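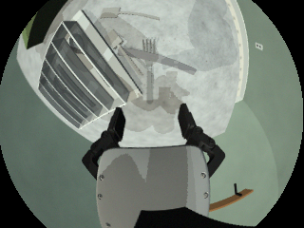

Wrist view in the simulator, gripper open over the fork and knife.

I think anyone building an arm in a shared shop should spend a month in simulation before buying a single motor. At Mirkus we did it the other way and paid for it – 28 brackets in the scrap bin by June. The simulated kitchen costs us nothing but evenings. We ran 553 grasps in it and changed the finger linkage 3 times without cutting any metal. Some members say this is not real building. I disagree. The bench is still there when the design is ready for it.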